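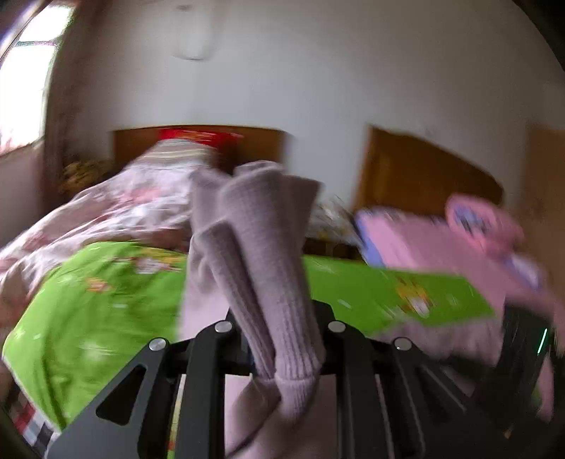

I have been reading sales sheets for grippers for longer than is good for anyone, and the one figure they all print is the one I have learned to skip. It is the success rate. Up to 20 objects, picked so many times, dropped so few. The objects are nearly always the same sort of thing: a mug, a tin, a block, something with sides.

Then somebody hands the thing a jumper.

Beverley Ashworth and I spent most of December comparing two hand-held grippers, the Dobson and the newer Jaltley, for a small firm that wants to teach an arm to tidy bedrooms. The idea is popular at the moment. You walk about a house with a gripper in your fist and a camera on top of it, you do the chores yourself, and the recordings are meant to teach the robot. Cheap, quick, no arm needed until later. I can see why people like it. I liked it too for the first morning.

My complaint is with what gets called a grasp. Take ribbed knitwear. Two stiff fingers will close on it almost anywhere, and the software marks that down as a good one. Lift, and you have a tall fold standing up between the fingers with the rest of the garment dangling underneath. Is that held? By the rules of the test, yes. Could you fold it from there, or put it in a drawer without dragging a sleeve behind? I would not bet on it. A person would put the thing down and find the shoulders. The test has no box for putting it down and starting again, so we scored it as a pass along with the rest.

We ended up with 1591 clips between the two tools. The Jaltley came out 4 points ahead, and I expect that number to turn up on a slide before long with nothing around it. It should not. Beverley used the Jaltley more than I did, and Beverley is better at this than I am. She has patient hands. I snatch. When we swapped tools for an afternoon the gap all but vanished, and I think what we had measured was mostly Beverley.

That is the trouble with comparing anything that is worked by a human being. The wrist does the clever part. It tilts and waits, and gives a little shake when the cloth catches, and all of it gets credited to a pair of fingers that only open and shut. Bolt the same fingers to an arm and see how much of that comes across. Colin Horrocks, who looks after the controller side at Zokotance, reckons the arm will pick it up from the recordings given enough of them. He may be right. He has said so for 18 months, and "enough" has grown every time I've asked.

The camera worries me as well. A very wide lens close to the fingers takes in the whole room, and everyone is pleased with that. But a folded bundle of cloth held up in front of it can hide the very stretch of bed you want to put it on. We tried the Cindaditz mount, which sits a little higher, and it helped with flat things like pillowcases. With anything bulky I could see no difference.

None of this means the tools are bad. The Dobson is sturdy, and I would rather carry it through a long session than the Jaltley, which made my thumb ache. But if you are about to buy a crate of either on the strength of a pick rate, ask to see the clips of soft things, and ask who was holding the handle. Then ask for the same test from somebody clumsy. I am available most mornings.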